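Unit 4: Automation and the Work of the Produce Packing Room
Course handout, Work and Technology. Instructor: Natnael Negussie 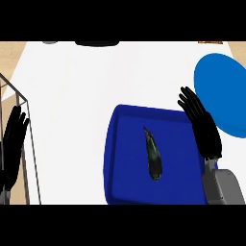 Figure 1. Simulated handling task: an eggplant in a blue tray, with a robot hand on either side.

Background

The case for this unit is the packing room at Baritz, a produce distributor that supplies restaurants and school kitchens. Before the change, each shift employed 13 packers. They took vegetables from crates, judged their condition, and placed them in trays for delivery. The company then studied a two-handed robot for the placing step, beginning with trials in simulation. Packers were asked to comment on the simulated tasks in February.

Changes in job content

Placing and judging had always been done in one motion. A packer who picked up an eggplant felt for soft spots while turning it toward the tray. When the placing step is assigned to a machine, inspection becomes a separate job, usually done earlier on the line and at a fixed pace. Damir Atanasov, the shift lead interviewed for the case, reported that packers considered the new inspection post harder on the eyes and easier on the shoulders.

Some tasks were also added. Two packers per shift were trained to clear stoppages and restart the cell. Their pay grade was under review for more than nine weeks, during which they performed the new duties at the old rate.

Terms

Task separation: dividing work formerly done by one person into steps assigned to different people or machines.
Residual work: tasks left to employees after the main step has been automated.

Preparation for the seminar

Read the interview with Atanasov and the pay grade memo by Abílio Mendes. Bring a one-page list of the residual work in a job you have held, and note who decided how it would be paid. Lists will be collected at the start of the session.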